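May 3, 2021

The Josik workroom opened with two tables and a single shelf. Its coordinator, who has run the packing and framing service at Ulla since then, spoke with this office about how the room is used and what residents bring to it when they move.

"People expect the furniture to be the difficult part," the coordinator said. "It is usually the small items. A pair of shoes, a pouch of clothing, a game console, a framed print. They have no box of their own."

The room handled 1,033 items in the past year, according to its own register. Each household is given one work surface and may keep it for up to 5 days. Tables are pushed together in pairs so that goods waiting to be packed can stay toward the back while one piece is handled at the front.

Asked about frames, the coordinator was firm. "A frame is laid flat before anything else is done to it. We check the border and the corners, and we look at whether the backing sits evenly. We do not stand a frame against a wall, even for 2 minutes."

Shoes are kept in pairs and packed last. Clothing that arrives in a pouch stays in the pouch. "If the owner has folded it, we leave it folded," the coordinator said.

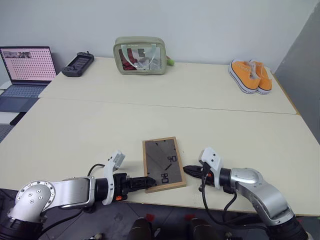 Electronic items follow a separate rule. Laptops and handheld devices are entered in the register by the owner and travel with the owner, and the service does not accept them for storage at Uter.

The coordinator expects 7 more households to use the room before the end of June. A second workroom, at Na, is under review. "We would want the same white tables," the coordinator said. "Small things are easy to find on them."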